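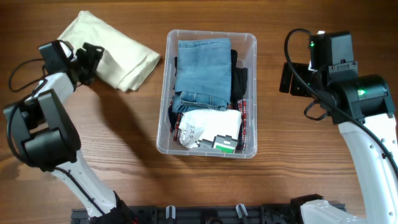
Wood top, warm brown, grain and knots visible.

Goltano 2116 Sorting Table
Item no. 2116
Made by Brukard

Fixed-height table for sewing rooms, alteration shops and small laundries. The top ships in one piece and is finished on both faces to limit warping. Grain and knots vary from top to top and are not grounds for return.

Width: 125 cm
Depth: 610 mm
Top thickness: 22 mm
Legs: steel, bolt-on, with leveling feet
Assembly: hex key included
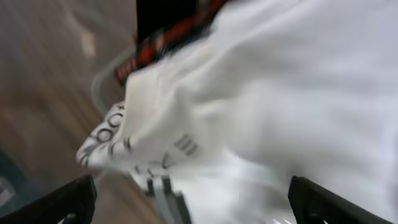

Edges are rounded and sanded so that knits and loose weaves do not snag. The corners are left slightly sharper – use the optional corner caps if you handle silk or fine lace.

Care
Wipe with a damp cloth and dry at once. Do not set a hot iron on the top without a pad. Steam will dull the finish over time. Re-coat with Tevalier clear finish when water stops beading. 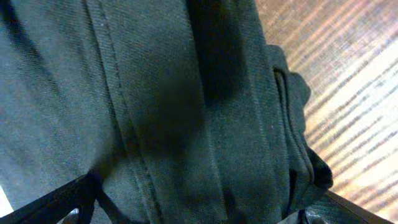

Bolts should be checked one month after assembly and again after any move. Tables used next to a floor-standing press need the wide feet, sold separately.

Shipping
Two cartons. Legs and hardware may arrive a day before the top. Orders placed in July ship in August – the finishing shop is closed.

Spare parts: Dalia Paulauskas, parts desk, 8 a.m. to 4 p.m.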